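The Pladbridge Letter, October

Tables, and the long wait for one

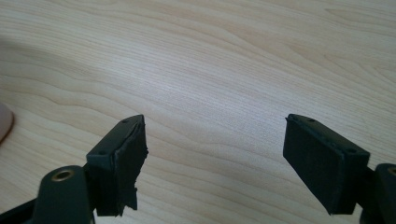 The hall gets its furniture, more or less

Those of you who read the spring letter will remember that Pladbridge hall was to have new tables by June. Those of you who came to the June supper will remember eating it off your knees. I'm pleased to report that the tables are now in the building, that they have legs, and that in most cases the legs are the same length.

The old ones had served since before the hall had indoor plumbing. They were heavy enough to need four people to move and shaped so that only three could get a hand on. The last straw was the harvest lunch, when the end one folded itself up during the crumble. The crumble was saved. The custard went into the piano, and the piano tuner has sent us a letter of his own.

We went to Radu, the joinery on the Reltdale road, after getting a price from a catalogue that seemed to be for gold ones. Radu quoted 302 pounds a table, delivery included, and said six weeks. The six weeks were of a kind not found on my calendar. To be fair to them, they did ring whenever there was a delay, so we got to know them well.

The pale finish was put to the vote at the summer meeting and won, 108 postal slips having come back, many with remarks. Several asked for dark oak. One asked for the return of the bus. A slip in green ink said that pale wood shows the gravy, and I suspect we shall all be hearing more from that quarter after Christmas.

House rules for the new tables

Hot dishes go on mats. The mats are in the drawer marked Cutlery, and the cutlery is in the box marked Lights. This will be put right when someone has a free evening and a marker pen.

Please don't drag them. The scrapes by the kitchen door were made by the old tables and we have grown fond of them, but we don't want a matching set. Two people, one at each end, and agree beforehand which of you is walking backwards.

The craft group has kindly agreed to lay down newspaper before using glue. The whist players have kindly agreed to nothing, but they don't use glue.

What became of the old ones

Two went to the allotments, where they are holding up trays of leeks. One is in the Reltdale scout hut. The one that folded is behind the hall under a sheet, free to anybody with a van and a forgiving nature. It has been offered in this letter before and I expect to offer it again.

Money, briefly

We have enough left over for chairs, if we buy 3 of them. The fund reopens this month, and at the present rate of giving we should be able to seat the whole village by 2040. A quicker way would be to come to the Pridudari evening, our annual night of soup, songs and a raffle in which the prizes go round from year to year like a cold. If you won the bath salts last time, you know what's expected of you.

Doors open at half past six and soup is at seven. Bring your own bowl, as the hall's bowls are in the box marked Bowls and the box can't be found. Tickets are from the post office counter or on the door. There is a vegetable soup and another soup, and the kitchen will tell you what's in the other one if you ask before you've eaten it.

Items for the next letter should go through the hall letterbox, the left-hand one. The right-hand one is painted shut.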